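Notes for the Henare talk, moving house without losing your mind (and your kettle)

Hello everyone, can you hear me at the back? Wait for nods. Water is on the side, loos are through the door on the left. I'll talk for a bit and then we'll have tea and you can tell me all the things I've got wrong.

Start with the flat in Fullska Road. My first proper move, and I packed the whole lot the night before. I had 31 boxes and I'd written "misc" on most of them, which felt fine at midnight and dreadful the next day when I wanted a spoon. I found the spoons in September. I'd moved in spring! Pause, let them groan.

So, first thing, begin with the stuff you never look at. Loft, top of the wardrobe, that cupboard under the stairs you have to shut with your hip. Do one shelf an evening, with the radio on, and stop when you're fed up. I gave away around 50 books before my last move and I've only missed one of them (it was the good curry book, I'm still cross).

Ask who's moving this year. If lots of hands, slow down here. If hardly any, skip to the bit about the cat.
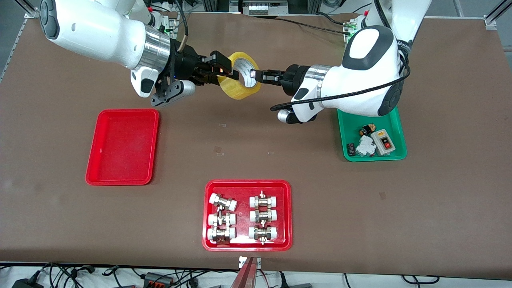 Labels are what I really came to talk about. Write on the side of the box and never on the top, because the minute you stack them the tops are gone. Put the room first, then two or three things that are in it, so "kitchen, mugs, toaster, tea towels". I use a fat black marker, and I like a yellow tape like the roll up there for anything I'll want on the first night, so I can spot it from across the room. Plain brown for all the rest. You could do a colour for each room if you're that way inclined, but I tried it and ran out of the bathroom colour by lunchtime.

The first night box. Kettle, mugs, loo roll, phone charger, bed sheets, a lamp, something to eat that doesn't need a pan. It travels in the car with you, on the front seat if you have to. Tell the Busano story here, the van going to the wrong end of town with our bedding in it. Keep it short, I always go on.

Cat bit. Shut the cat in one empty room with a note on the door, in big letters. Bring the old blanket, unwashed. Mine sulked behind the washing machine for 10 hours and then came out and ate everything.

Mention the Nasatano box swap, where you can pick up used boxes and drop yours off after. Leaflets are by the door. Take two, give one to a neighbour.

Questions, then tea.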